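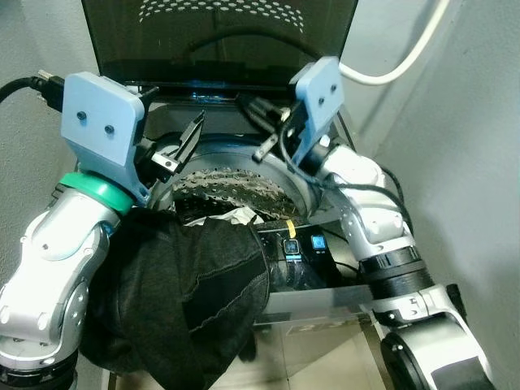 4. Recording and replaying the laundry task

This is the part of Petek we were most excited to write up! The laundry task gives the policy soft, tangled things to work with, and that is where the Zakden two-arm method really earns its keep. Our reference set has 219 recorded runs.

4.1 Before you start

1. Start Petek and load the Mandach profile. Both grippers should open and close once.
2. Check that no wash program is started on the washer and the lid is all the way up.
3. Lead the arms by hand to the drum opening, one from each side, and save this as the home pose.

Caution: Keep the gripper cables on the outside of the arms. A cable that slips inside the drum can snag on the collar.

4.2 Two-arm hold

4. Set the grip force to 19 and leave it there for your first session.
5. Bring both grippers to the bundle and hold it at the opening. Mixed loads are great practice, and white cloth over a black garment gives the head camera a nice strong edge to follow.

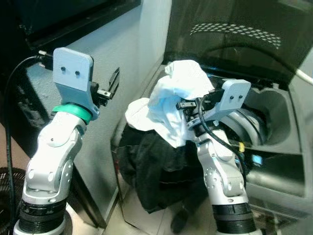
6. Press Mark as soon as the hold is steady, then carry on with the move.

Note: Runs shorter than 300 frames are dropped when you save. Slow down a little and you'll be fine.

4.3 Checking the wide view

7. Tilt the head until the washer opening and the laundry pile are both in view, with the pile at lower left. A cluttered room is welcome (the Judamwood split is full of them, and it made our policy noticeably less fussy).
8. Keep people's feet clear of the arms' reach, and stop the run if anyone steps closer.

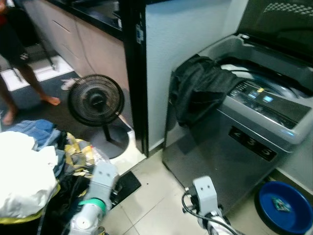
9. Save the view and go to section 5 to start training.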